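Re: [drusar-users] belt pose drifts in wrist view, fine from the head camera

Hi all,

Picking this up again after a few weeks of poking at it between other things. The original question, for anybody who joined since October:

> We run Drusar 5 on a two-arm cell and the plane fitter can't
> make up its mind about our belt conveyor. From the head view
> it locks on right away. From the wrist it slides along the
> long side of the belt and sometimes flips end for end. Is
> there a setting for this or do we have to write our own
> matcher?

The head view really is the easy case. You get both ends of the belt in one look, so the fitter has something to hold on to lengthwise, and the blue tape grid gives you a nice sanity check on scale.

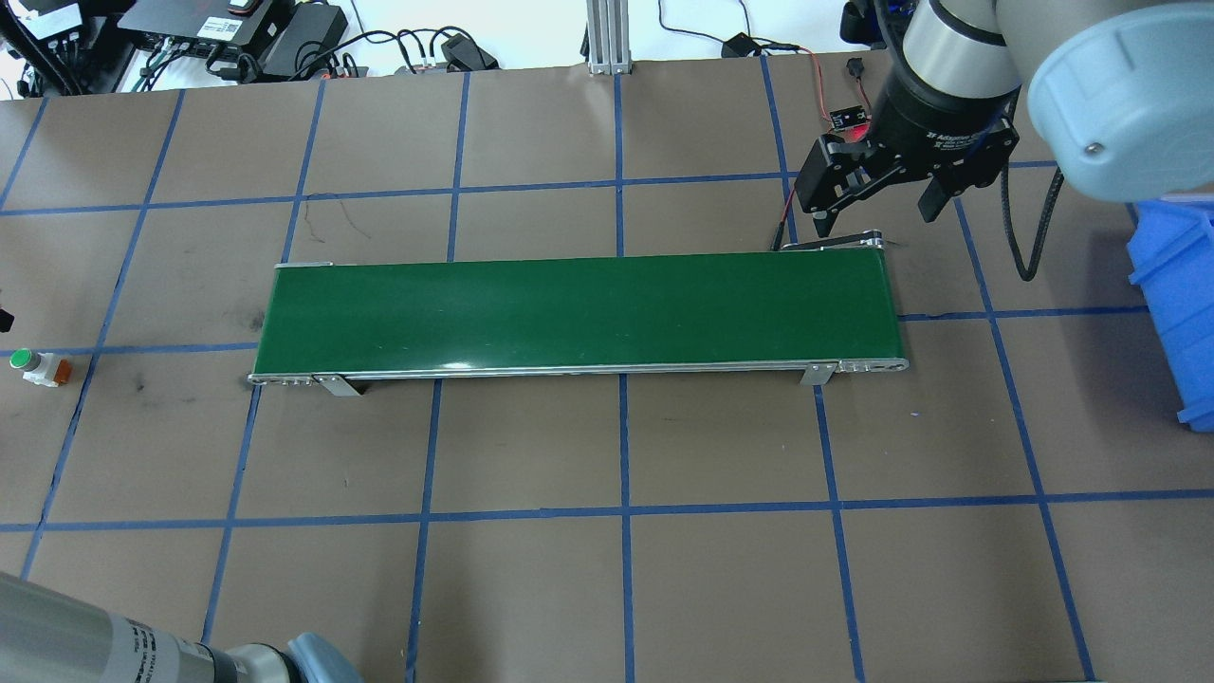 Zurkville cell list maintainer

So I replayed 1,380 logged looks through the fitter with the random seed pinned (please pin your seed, I lost a whole evening to that!) and 356 came back with a pose I wouldn't send an arm to. Nearly all of those were wrist looks. My first guess was hand-eye calibration, and I redid it, and it made no difference at all.

What I think is going on is the glare. Look at the bright streak on the green from close up. The edge finder loves it, it's long and straight enough to get voted in as a belt edge, and the other end of the belt isn't in view to argue back. 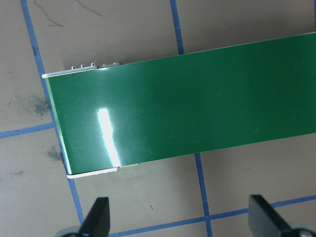

Last modified: 9 April 2021

My patch does something pretty dumb: it masks anything close to saturated, grows the mask a little, and only then hunts for edges. After that it looks for the small metal bits near the left end and uses them to settle which end is which. With both steps on, the bad count on the same logs drops to 71. I'll take it, though I'd love to know what's in that last batch.

The button is a separate headache. I want the planner to approach it with the fingers open on either side of the housing, and the fitter has to keep quiet while the gripper and the button crowd the view. Right now I freeze the belt pose once we're in close and go on the last good one.
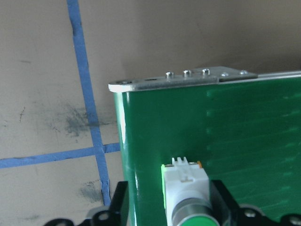

Wilczyńska wrote back off-list that freezing is fine for a fixed belt but the freeze should carry a timeout, or a planner that stalls mid-approach will happily carry on with an old pose. Fair point, and I've added one. It's called pose_max_age and it's off by default, so turn it on if your stuff moves.

One more thing on viewpoint. I tried shifting the wrist a bit between looks and keeping only the edges that agree in table coordinates. The real edges stay where they are on the tape grid and a reflection should wander. It costs an extra move per pick, and on our cell I can live with that.

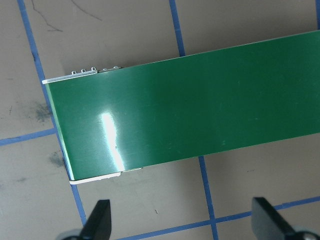 Grerkov: Doesn't the extra look make the mask pointless? If two views already throw out the streak, I'd drop the thresholding and have one less number to tune.

Maybe! I haven't run it that way yet. My worry is a small shift where the streak barely moves and sneaks through as an agreed edge. I'll turn the mask off, rerun the same logs and post the table to the list. If anyone has wrist logs of a shiny belt in another color, send me a link, because everything I have is green and I'd hate to merge something that only works on green.

The branch is glare-mask in the usual repo. Build it clean, the config format changed a little and the old cache will confuse it.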